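Loud Enough for the Back Room: Recording a Four-Song Demo Without a Studio

Project report, Music Production II
Group: Lacey Inskip, Halfdan Bach, Reece Treloar
Instructor: Benedita Valente

1. What we set out to do

The assignment was to take a band from rehearsal to finished recording in one term, with a budget we could defend in writing. Most groups picked a singer with a guitar, who shows up on time and fits in one microphone. We picked Povik, a four-piece doom metal band from Nestville whose shortest song runs longer than most people's lunch.

Our question was whether a heavy band could be recorded live in a rehearsal room, all playing at once, and still end up with a mix where you could tell the bass from the guitars. Povik had already made one demo the usual way, part by part to a click track, and they hated it. Their drummer said it sounded like four people mailing each other letters. We thought that was a little unfair until we heard it.

2. The band and the room

Povik tune down to A. They own more amplifier than they need and are proud of this. Their practice room is on the second floor of an old feed store, with a low ceiling, a wood floor, and a radiator that hums along in something close to B flat. Halfdan tried to get the radiator turned off. The landlord said it could be off in the spring.

We had 33 hours in the room in total, spread over three weekends in November. We spent the first six of those hours on the drums, which every textbook says is time well spent, and then on the second weekend the drummer brought a different snare.

Tracey Mottram, who runs the equipment desk, lent us eight microphones and an interface with eight inputs. She also gave us a talk about cables that we have not forgotten. The band had no say in microphone choice and did not want one, apart from the singer, who wanted "the one that looks like a shower head."

3. Method

The drums got four of the eight inputs: kick, snare, and a pair of overheads. One went on each guitar cabinet, one on the bass cabinet, and the last on vocals. Reece wanted a room microphone very badly. There was no ninth input. He brought it up at every meeting and it is in this report at his request.

The bass cabinet went out in the hallway with the door pulled almost shut over the cable. The guitar cabinets faced away from the kit, toward the corners, with moving blankets hung behind them. The vocals we recorded live were only ever meant as a guide, and we planned to redo them at the end.

We had the band play each song three times, no more. Lacey had read that doom bands get slower as they tire, and we wanted to check this. Povik went from 48 beats per minute on the first take of "Salt Cathedral" to something we would call geological by the third. We used the first take.
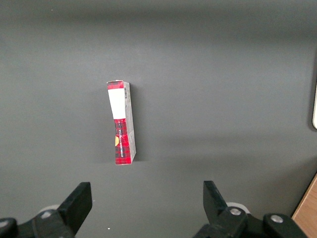

Fig. 1. Upright box with a tartan band at the top.

Editing was kept to a minimum because there was very little we could do. When four people are in one room, the drums are in the guitar microphones and the guitars are in everything. If the bass player hits a wrong note, you can take it out of the bass track and it will still be there, faintly, in the overheads, like a relative who won't leave. We fixed two notes this way and decided to stop.

4. Problems

The first was volume. During setup the guitars were so loud that the overheads picked up more guitar than cymbal. We asked both players to turn down. They agreed, and turned down, and by the second chorus they had turned back up. Halfdan ended up putting tape over the master knobs with the word NO written on it. This is the most effective piece of engineering in the project and it cost nothing.

The second was phase. The two overheads were different distances from the snare, so the snare went thin and papery whenever both were up. We measured the distances with a piece of string, as we had been taught in week two and had skipped because it seemed silly. After that the snare sounded like a snare. We would like to apologize to week two.

The third was the radiator. It can be heard in the quiet opening of "Lanternless." We tried a notch filter, which removed the hum along with the lowest string on the left guitar. In the end the band asked us to leave the hum in and tuned the intro drone to match it. It is now credited on the demo.

The fourth was the vocals. Our plan to redo them fell apart on the last weekend, when the singer had a cold and could produce only the low half of his range. Two songs have the new vocals and two have the guide vocals. People we played the demo for liked the guide vocals better, which tells you something about planning, or about colds.

5. Money

We were allowed $150 and spent $129. Most of that was the room, which Povik split with us, then drum heads, then tape and batteries, then a round of sandwiches that Lacey filed under "talent relations." Benedita has asked us to say clearly that sandwiches are not an allowable cost. They are not an allowable cost.

6. Results

We finished four songs, mixed in the lab on headphones and then checked in Reece's car, where all mixes go to be humbled. The bass can be told apart from the guitars on three of them. On "Widow's Acre" it can't, and we have stopped pretending that was a choice.

We played the live version and the band's older click-track demo for listeners at the campus radio station, without telling them which was which. Most preferred ours. One preferred the older one because it was "over sooner." The band put our version online at the end of the month and it had 759 plays when we wrote this section. Halfdan admits to a share of those.

Povik also used the recording to get a show. They opened at the Castaño, a bar in Bristport with a stage the size of a door, and sold the demo on cassette from a shoebox. None of us owns a cassette player, so we can't comment on how it sounds.

7. What we would change

We would measure the overheads on the first day. We would put the bass through a direct box as well as a microphone, even if it meant losing one overhead, as it would have saved "Widow's Acre." We would ask about snares in advance. Reece would have a room microphone.

We'd still record them live. The timing drifts, the tempos sag, and there is a moment in the third song where you can hear one guitarist laugh at the other, and the band wouldn't let us take it out. We didn't push very hard.

Thanks to Tracey Mottram for the loan and for her patience over the cable we returned in two pieces.

Related projects
Building a Spring Reverb From Screen Door Parts
Mixing a Brass Band in Mono
Does Anyone Hear the Second Kick Drum?
Field Notes From a Basement Punk Show
A Short History of the Campus Radio Jingle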